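May, late afternoon, bedroom dresser task

Spent most of the day on the tidying chore again, and I'm fonder of this silly dresser than I ought to be. Natnael Gebru had queued up 232 tries in the simulator overnight (bless him), and I went through 51 of them with my tea going cold. Picking things up is coming along nicely. Putting them down somewhere sensible, next to a lamp and a clock and two cups, is still where the afternoon goes – a child of six would be done and out the door by now. Would I let it loose on my own bedroom yet? Not with my good mugs, no, but I'd have said the same about folding towels last May and I was wrong there.
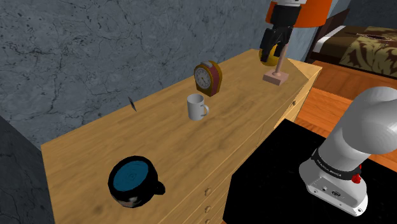
Try 27, simulated: yellow object in the gripper, near the lamp.

Tomorrow: slow the lowering step, rerun with the Dinora settings, and ask Natnael which grasp file he used.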